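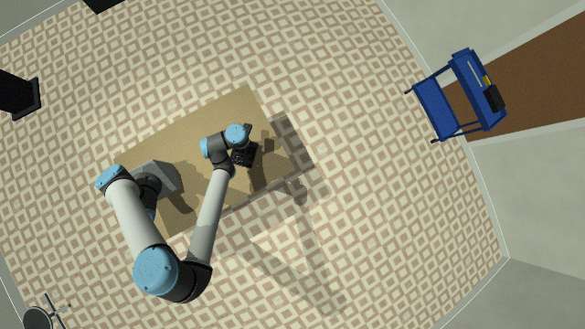
Table and tile floor, seen from above

Minutes of the general meeting of the Hillutis Choir
Date: 1 June 2018
In the chair: Latrice Alcantara
Minutes taken by: Vaughn Crenshaw

1. Minutes of the April meeting
The minutes were read and accepted with one correction. In point 4 it was written that the altos will buy the new folders. It should be that the altos will choose the color of the folders, and the choir will pay for them.

2. Summer concert
Latrice informed that the church in Pestby confirmed our evening. The church has 126 seats and the entrance will be free, with a basket at the door. We sing the Loureiro songs in the first half and the folk songs after the break. Several members asked that the break is not longer than 15 minutes, as last year people went home during it. This was agreed.

The order of the folk songs is still open. The tenors would like to finish with the harvest song, the sopranos find it too low for an ending. It was decided to try both ways at the next two rehearsals and then vote.

3. Piano
The piano was tuned in April and the bill was 90 dollars. The tuner told us that two strings in the low part should be replaced before winter. He will send a price. Latrice asked all members not to put cups on the piano — this was asked also in the previous meeting.

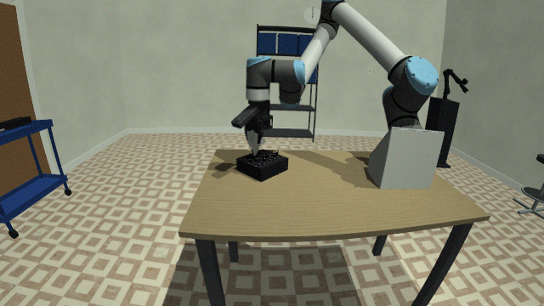
4. Money
On the account there are 600 dollars after paying the piano bill. From this we must still pay the printing of the programs and the bus. The membership fee stays the same for the next season. Members who did not pay yet for this season are asked to do it before the concert. A question was raised if students could pay half. There were different opinions, and the point is moved to the autumn meeting.

5. Bus to Pestby
The company Levier offered a bus, but the driver can wait only until ten in the evening. Vaughn will ask if a later return is possible and what it costs. Those who go with their own car should write it on the list, so that we order the right size of bus.

6. Programs
We print 80 programs. Vaughn makes the text and sends it to all section leaders for checking of the names. Last time two names were missing and one was there double. The translations of the Loureiro songs will be on the back page, if there is space.

7. Other matters
The black folders from the old season can be taken home by who wants them. The rest will go to the school.
The windows in the rehearsal room should be closed by the last person who leaves.
One green umbrella was left after the last rehearsal and is with Latrice.

The next meeting will be after the summer break, the date will come by e-mail.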